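What We're Buying for the Cloth Cell (and What We're Not)

Hi all! Jean Jardine asked me to put the pictures somewhere people could find them, along with my notes on where the money goes next year, so I've made a page. The short background, for anyone new: we have two-arm stations at the Hudcombe shop handling household cloth, and I'm the one who has to turn everybody's wish list into a budget by April. I love this job and it is slowly turning my hair gray.

A few things I've learned while pricing this round. The arms are the part everyone wants to talk about, and they're the easy part, because you get a quote and there it is. What eats the budget is everything bolted around them! Rails, panels, mounting plates, cables, spare fingers for the grippers. Last year I put spares down as one line and we blew through it in four months. This time every kind of spare gets its own line, and cables get a fat one.

I've got quotes in from Brindari and from Nimska. Brindari is cheaper up front, but the lead time is 14 weeks and they want the whole order at once. Nimska will split it into 2 deliveries, which Calum Haldane likes a lot (he's the one who has to find floor space for the crates). Kátia Pimentel is pushing for a second set of grippers before we even think about a third station, and I've come around to her side. A station waiting on a gripper still costs us rent.

Oh, and please budget for cloth. I mean it! We have 19 pieces on the shopping list, trimmed ones and plain ones and a few with patterns, and Adalberto Cavalcanti wants doubles of anything with a contrasting border.

Now for the work itself.

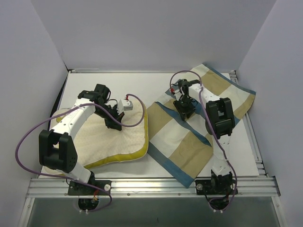 Should we buy both arms for a new station at the same time?

Buy them together if the budget allows it. You'll pay for one install visit and one round of setup, and both arms will be on the same warranty dates.

Two arms, two cloths, one yellow-edged and one checked with blue trim. I've put purple cable on the spares list too.

If you want something added to the order, send it to Anderson Assunção with a part number and a price. A link by itself just lands back on my desk.

Contact: Hudcombe shop office | © Hudcombe | Back to top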